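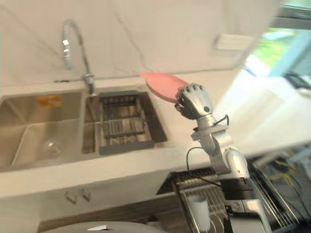 Okay, Ullton sports boosters night, my bit, ten minutes tops. (Effie goes before me, so check the mic is still on!)

Hi everybody, I'm Inmaculada Echevarría, I coach girls cross country and I drive the second van when we're short.

Start with the Bokport meet. We took 6 runners, came home with 2 medals, and our freshman pack ran together until the last hill. Ask the girls to stand up. Wait for the clapping, don't talk over it.

Then the money part, sorry. The track fund is at 4000 dollars as of Nov 15, 2025. That covers new hurdles and the timing mats, but it doesn't touch the long jump pit, and I've been raking that thing since May and it's still mostly gravel at the far end. If anyone knows a person with a sand truck, come find me at the break.

Spring sign-ups: forms are on the table by the gym doors. Physicals have to be in before the first practice. Yes, even if your kid played a fall sport and you already turned one in, the office wants to see the date on it.

Bus for the Temba invitational leaves from the back lot, NOT the front circle. Say this twice. Last year we had half the hurdlers out front with their bags.

Locker stuff: whoever has 321, your spikes are still in my office and I'd love my shelf back.

Thank Effie Carnegie for the snack stand (she'll hate it, do it anyway). Then hand over to the wrestling folks and go sit down.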